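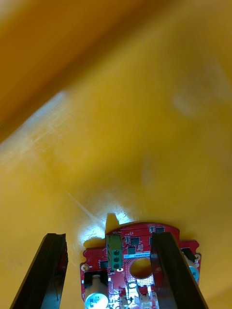
Overgaard opened its Trundgate workshop to visitors in July for an afternoon of robot demonstrations, the first time the repair and test building has been open to the public.

The firm, which takes in faulty control equipment from heating and pumping plants, said 81 people came through the doors between one o'clock and half past five. Most were from the town. Others came from local employers, and two classes travelled over from the technical college in Bevmont.

The main demonstration was of a robot arm handling printed circuit boards. The arm has a gripper with two fingers and a small camera mounted close to them, so that it can view a board from above at short range. Staff ran it at intervals through the afternoon on a bench at the far end of the workshop, with visitors standing behind a painted line.

The boards used on the day were red ones of a type the workshop sees often, with green screw terminals for the wiring and a large round hole through the middle. They come out of motor drives. A board of this kind has tall parts standing up from it, among them the capacitors, and a gripper has to come down without knocking them. Staff said this was the main reason the work had stayed with people for so long.

Overgaard has been trying out the arm for 16 months. The control software is called Plilik and was written at the firm by its own test department. It is used to move boards from the incoming bench to the test station and back again. Fault-finding and soldering are still done by hand, and the firm said it had no plans to change that.

Visitors were told that the hardest boards for the system are those with shiny coatings or metal parts, where reflections can confuse the camera. Bright work surfaces cause similar trouble. The workshop has changed its lighting twice during the trial and is now looking at blinds for the roof windows, as the problem is worst on clear days in the early afternoon.

Questions from the public were mostly about jobs. The firm said 27 people work at Trundgate, the same number as when the trial began. Those who used to load the test station now spend part of the day on repairs and part of it looking after the arm, and all of them were given training in stopping and restarting it. An extra repair post is being advertised.

There were also questions about how the arm is kept from damaging customers' equipment. Staff explained that the grip is set low to begin with and raised only for heavier boards. Any board that is dropped or marked is taken out and checked by a person before it goes further. The firm did not give figures for damage but said it keeps a record, and that customers can ask to see the entries for their own equipment. Customers can also ask for their boards to be handled by hand throughout, at the same price.

The college groups were given a longer session in the morning, before the doors opened to everyone else. Students were shown how a position is taught to the arm, by moving it slowly to the right place and saving it, and several had a turn at the controls with a member of staff beside them. The college runs a two-year course in electrical maintenance and is considering adding a short unit on robot handling. It has asked Overgaard whether groups could return in term time.

Elsewhere in the building, visitors could see the cleaning room, the stores and the long test bench where repaired drives are run under load before they are sent back. A table near the entrance had old control panels that children were allowed to take apart with hand tools. Tea was served in the loading bay.

Parking was a difficulty. The yard filled soon after the start and cars were left along Trundgate as far as the bridge, which led to a complaint from a neighbouring business. Overgaard said it had apologised and would arrange to use the field opposite if the event is held again.

The firm has yet to decide on a date for another open afternoon. A smaller evening visit for trade customers is planned for the autumn, when a second arm should be in place at the test station. Places will be limited and customers will be contacted by post.

The workshop has been at Trundgate for over 16 years and moved there from smaller premises in Bevmont. Its trade counter, which takes in single items for repair from members of the public as well as from firms, is open on weekday mornings from eight o'clock until noon.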